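Gemberg furniture swap returns to the old grange hall in September

If you have a dresser in the garage that you keep meaning to do something about, September is your month! The Gemberg furniture swap is coming back to the old grange hall for its fifth year, and the folks behind it are hoping neighbors from Grudthorpe will make the drive over too, as so many of them did last fall.

The idea is the same as ever. You bring in a piece that is still sound (tables, chairs, nightstands, bookcases, small cabinets, that sort of thing) and you take home something else, or nothing at all if you would simply like your spare room back. Doors open at 8 in the morning for drop-off, and the swapping starts at 10. There is no charge to come in, though a coffee can by the door will be glad of any spare dollars toward the hall's new roof.

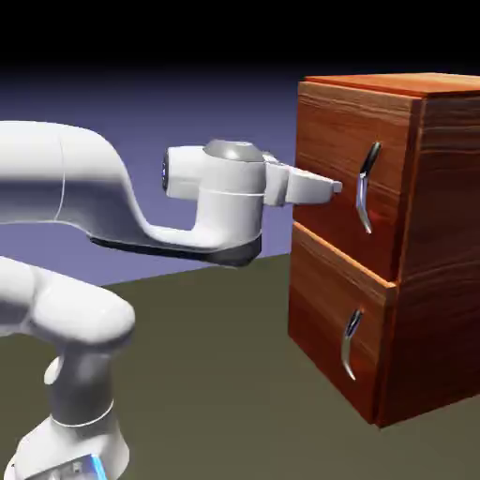

Igor Gajewski, who started the swap after clearing out his aunt's house and finding he couldn't bear to haul her things to the dump, figures nearly 1,000 pieces have found new homes over the years. "People come in for a lamp table and go home with a rocking chair and a new friend," he said. "My own kitchen has changed completely, and my wife has been very patient about it."

New this year is a repair corner, where Gajewski and a few handy friends will glue loose joints, rub wax on sticky drawers and talk you through stripping old paint if you have the time to listen (and they do like to talk). They have room for 20 repairs over the day, so it would be wise to put your name on the sheet at the Gemberg library beforehand.

Mattresses, upholstered sofas and anything with a cord will have to stay home, I'm afraid. If you have something heavy and no truck, leave a note at the library desk with your address and a good time to call, and one of the drivers will get back to you.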